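Household Operations, Unit 4 – Setting and Clearing the Breakfast Table
Instructor: Fionnuala Moynihan

Read this before the practical. Bring an apron and a dry dish towel.

## Covering the table

Breakfast practice is done on a covered table. Brown paper is fine and is what we use most of the time. It should lie flat and reach close to both ends of the tabletop. Smooth it from the middle outward. If a corner curls, turn the sheet over before you reach for tape.

## Plates and bowls

Plates go down first, then bowls. Carry plates by the rim with your thumb on the edge, never on the eating surface. Carry a bowl with one hand under the base.

For a family-style table, keep plates in a back row and bowls in front, where people can reach them without leaning over hot food. Colors do not need to match. Mixed sets are common in homes and small guesthouses, and guests find it easy to remember which bowl is theirs.
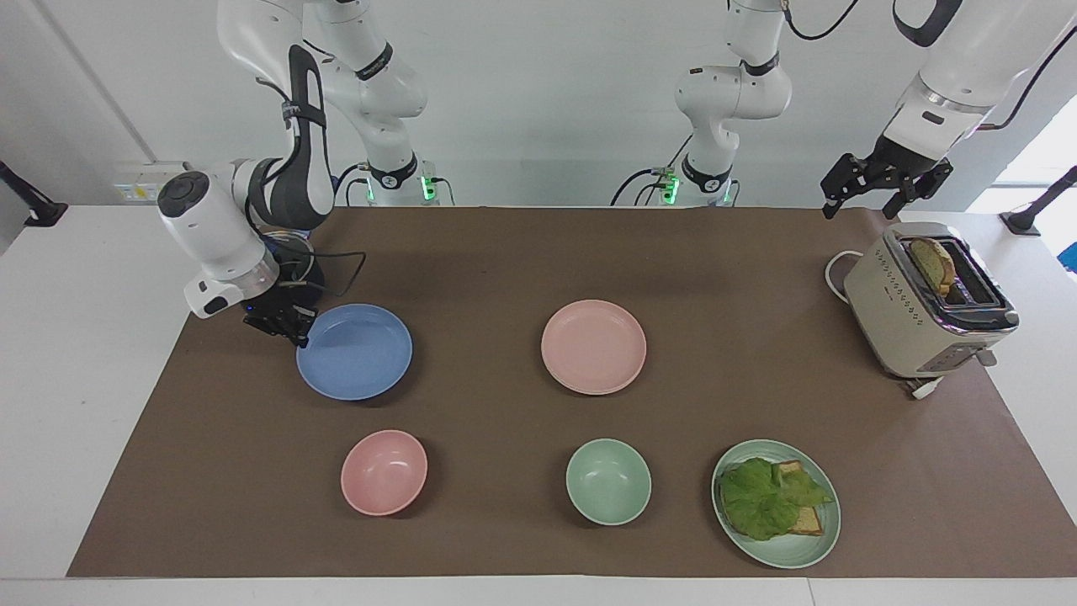

Leave a hand's width between pieces. Crowded dishes chip at the rim, and a chipped bowl has to be taken out of use.

## The toaster

Set the toaster to one side of the dishes, close enough to pass toast to a plate. Check these points before plugging it in:

- crumb tray emptied and pushed all the way in
- cord clear of the table edge
- nothing lying across the slots
- paper kept well away from the sides – move the cover back if you plan to make toast

Unplug it and let it cool before you wipe the outside with a damp cloth. Do not put a knife or fork in the slots.

## Clearing

Scrape, then stack. Bowls are stacked separately from plates, no more than 4 high. Clear the dishes before you move the toaster, and fold the paper inward so the crumbs stay inside.

## For the practical

Work in pairs. One person sets, the other checks, then change places. The practical is worth 80 points. Colm Coughlan will mark the first group and I will mark the second. Questions about makeup times go to Eimear Noonan.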